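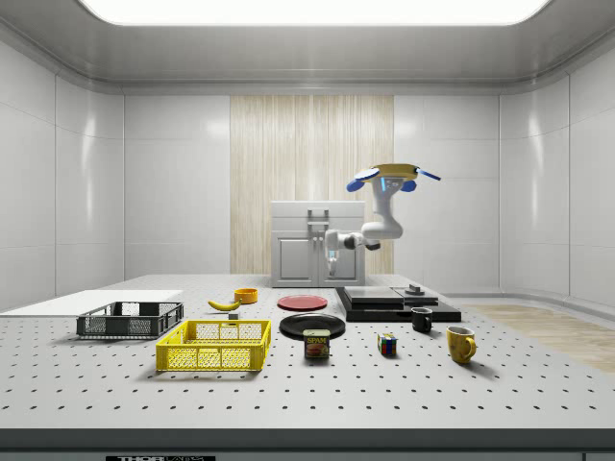

1/ Our new policy beat our old policy by 12 points and I spent most of May being insufferable about it. The paper is now out and it's mostly about why the 12 points weren't there. A thread, for anyone who also compares robot policies in simulation and would like to feel slightly ill.

2/ The players. Munum is the old policy. Toltemen is the new one, with more parameters and a much nicer slide deck. Both get the same instruction, the same arm and the same simulator (ours is called Vainio, please don't ask what it stands for, we never agreed).

3/ The usual recipe: reset the scene with everything nudged a bit at random, let the policy have a go, write down success or failure, repeat. 400 resets each. Munum 57%, Toltemen 69%. Confidence intervals don't overlap. Cake was bought.

4/ Then Ankica Dimitrov asked whether both had been run from the same resets. I said they'd been run from the same distribution of resets. She said that wasn't what she'd asked. I have replayed this exchange in the shower many times.

5/ They had not. Worse, our reset code threw away any layout where objects overlapped and drew again, and it had been patched between the two runs. The patch made it fussier, so crowded layouts became rarer. Guess which policy was run after the patch. 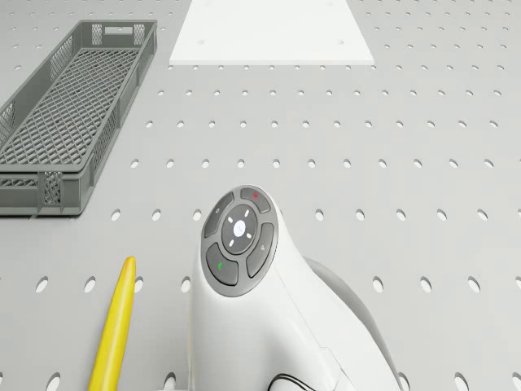

6/ So we built the boring version. Save 60 starting layouts to disk, in full: object poses, joint angles, lights, camera positions, the lot. Every policy starts from every one of them. You compare layout by layout and only the ones where the two policies disagree tell you anything about which is better.

7/ Statisticians have been doing this for longer than I've been alive and have a test for it with a person's name on it. We did consider giving ours a new acronym. Reviewer 2 got there before we could embarrass ourselves.

8/ Result on the saved layouts: Toltemen wins by one layout. One. I have had more decisive coin tosses.

9/ "But 60 is tiny!" Yes. It's small enough to watch every single rollout, which we did, with biscuits. It won't find you a two-point difference and we say so in the paper. What it will do is stop you crediting a policy with a change in your reset code.

10/ Saving the state properly was harder than it sounds. First attempt: restore a layout, run the same policy twice, get two different results. The physics was fine. The policy samples its actions and we hadn't fixed the seed. An entire afternoon, that.

11/ Second attempt: same seed, still different. One of the machines on Jemari (our cluster, elderly, sulks) rendered pixels very slightly differently from the others. Differences you'd never spot by eye, and a policy that amplified them happily until the arm was somewhere else altogether.

12/ We now log a hash of the first image from each camera and refuse to start if it doesn't match. It's four lines of code and probably the most useful thing I wrote all year, which I try not to dwell on.
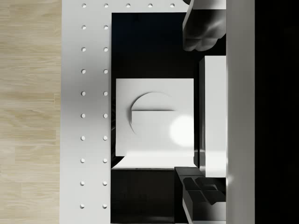
13/ Lighting is the bit I'd have skipped if left to myself, and it moved the numbers more than the choice of policy did. We'd been treating the lights as decoration. But put white parts close to a camera and a highlight can eat the very feature you'd want to line up with: look at the white block, where the bright spot sits over the right part of the circle and whatever surface detail was under it has gone. The groove across the circle survives well enough on the other side. Move the light a little and you may have a different problem altogether, so the light goes in the saved layout with everything else.

14/ We reran the saved layouts with only the lights changed. Several flipped from success to failure, several flipped back the other way, and the totals hardly budged. If we'd reported totals alone we'd have called both policies robust to lighting. They're not, they just break in different places and the books balance.

15/ Things I would now like to see in other people's tables, and have guiltily added to our own: whether the starts were shared, how rejected resets were handled, and how many starts changed outcome when nothing about the policy did.

16/ Not claimed: that any of this tells you how either policy does on a real arm. We haven't run that yet. I have opinions about how it'll go and they've been asked to stay out of the paper.

17/ Also not claimed: that Toltemen is bad. It's fine! It's about as good as Munum and takes longer to load.

18/ Code and the saved layouts are up with the paper. If you restore one and your image hash doesn't match ours, open an issue and tell us which graphics driver you're on. Ankica reads them. I mostly reply with a thumbs up and then go and ask Ankica.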